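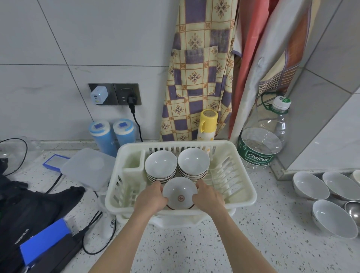 Can a student team judge whether a paid demonstration-recording service is suitable for training a kitchen robot?
A team can do so if it agrees on its checks before the recordings arrive, keeps to one household task, and reports the price and the faults together. This report follows that approach.

Reading time: 4 minutes
Print this page | E-mail this page

Student Project Report: Review of the Zetik Home Task Recording Service
Leddale Technical College, Department of Automation

1. Purpose

The department plans to teach a two-armed robot to sort and put away dishes. The robot learns from recordings of people doing the same work by hand, seen from head height. Zetik sells such recordings by the package. The project team was asked to review the starter package and to advise whether the department should order the full one.

2. What was ordered

The starter package contains 40 recordings of bowl handling at a kitchen counter, including placing bowls in a drying rack. The price was $952, with delivery by download. A similar offer from Gosden was considered at the proposal stage but was set aside because its smallest order was 1,000 recordings.

3. Method

Each recording was watched in full by two team members working separately. They noted whether both hands stayed in view, whether the grip on each bowl could be made out, and whether the written task label matched the work shown. Disagreements were settled by a third viewing. The recordings were then loaded into Won, the training software used in the department's laboratory.

4. Findings

The service delivers what its order form promises. Files opened without trouble, and the labels were written in plain language. Loading the package into Won took over 40 minutes, most of it spent renaming files by hand.

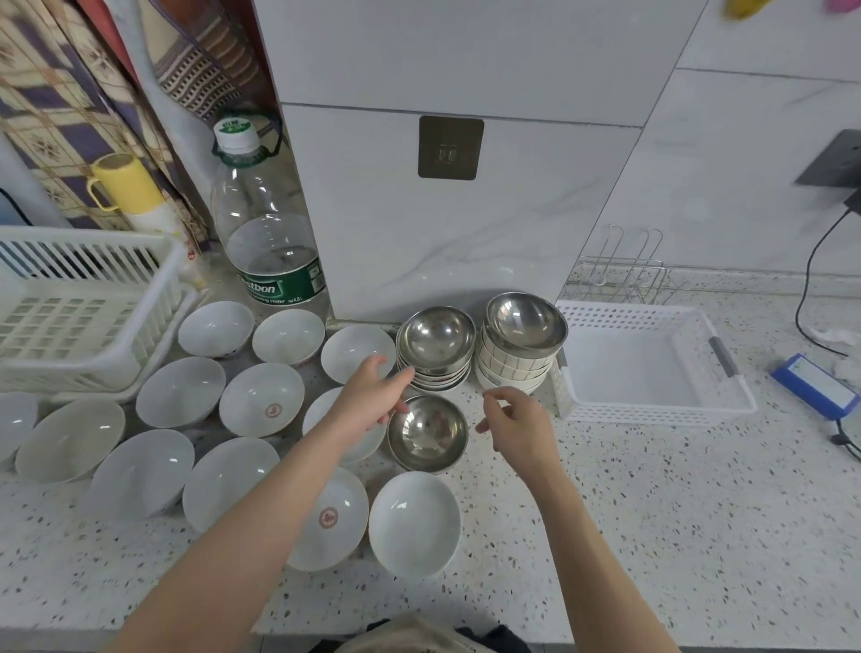 Crowded counters were the hardest material to label. White bowls set close together hide one another's rims, and shiny steel reflects whatever is near it. The two reviewers differed most often on the moment at which a grasp began. Zetik's labels mark the start of a grasp at first contact, but the guide supplied with the package does not say so. The team learned of the rule only after writing to customer support, which replied the next morning.

5. Recommendation

The team recommends ordering the full package in April, on condition that Zetik supplies its labeling rules in writing and adopts the department's file names. The renaming script prepared during the project has been stored with the laboratory's shared tools.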